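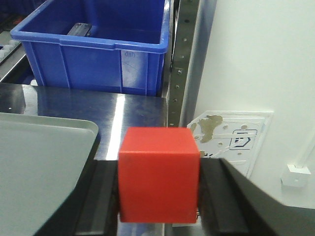
Stistivo publishes first results of its chore trials in Uston

USTON, April – Stistivo, a developer of control software for robot arms, has today published the results of its first chore trials. The company wanted to answer a simple question from its customers: can a machine already do the small jobs of a home or a workshop?

The answer is a partial yes. In the trials, one arm with a two-finger gripper was given 14 tasks, such as putting blocks into a bin, sorting screws, folding a towel and closing a drawer. It finished 6 of them without help from a person. In 3 more it needed one correction. The other tasks, among them the towel, are not solved at this time.

Picking and placing hard objects gave the best result. With a small cube on a steel table, the arm made a correct grip and release in 77 attempts one after another. Soft objects remain difficult, and the work is still slow. A person would clear the same table in much less time.

"We prefer to say clearly what does not work yet," the company states. "A shop that buys an arm today should buy it for one or two jobs, and should keep its people for the rest."

The trials were made together with Bilon, a maker of workshop furniture, which proposed the shop-floor tasks from its own daily production. The household tasks were chosen with the cleaning service Mendonça, whose staff also judged if the result was good enough for a customer.

A second round will start in autumn. It will include wiping of surfaces and the loading of a dishwasher – two tasks which were requested most often. The full list of tasks, with the conditions of each test, can be received from the Stistivo press office in Uston.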